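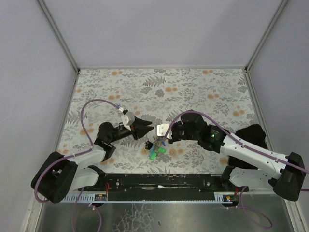
# How a Robot Team Learns to Tidy Up

At Wevden School there is a robotics club for kids in fourth through sixth grade. This year the club is working on one job: getting two robot arms to sort small objects on a table.

You can probably sort a handful of small plastic parts in a few seconds. You look, you pick one up, and you put it where it goes. A robot arm has to be given each part of that job.

## Joints and grippers

A robot arm bends at joints, a lot like your arm bends at the shoulder, elbow, and wrist. Each joint has a motor. When the motor turns, the next piece of the arm moves.

At the end of the arm is a gripper. The ones the club uses have two fingers that open and close. There is no thumb and no palm. Try picking up a coin with only the tips of two pencils and you will see why small, flat things are hard.

## How does it know where things are?

A camera near the gripper sends pictures to a computer. The computer looks for patches of color and for edges. A green piece on a patterned cloth is harder to find than a green piece on plain paper, and the club practices with a cloth that has leaves and flowers printed on it.

## Practice runs

The club began in September. Students learned to steer the arms by hand first. Then they started saving their moves so the computer could study them. One saved try is called a run.

The goal for the Mendley Robot Fair is 700 runs. So far the club has around 25 good ones for each object. A run is good if the object ends up in the right spot and the arms don't bump each other.

Each student gets 30 minutes at the controls. The others write down what happened, including the misses. Misses go in the notebook too, with the name of the object and what went wrong: "slipped," "too high," or "closed too soon."

## Two arms, one table

With two arms, the students have to plan who goes first. If both reach for the middle together, they can crash. The club's rule is that one arm waits until the other has backed away.

## Try it at home

You need a friend, two pairs of kitchen tongs, and 16 small things such as buttons, erasers, and blocks.

1. Put everything in a pile between you.
2. Pick a color for each person.
3. Sort the pile using only the tongs.
4. Do it again with one eye closed.

Write down which things you dropped most.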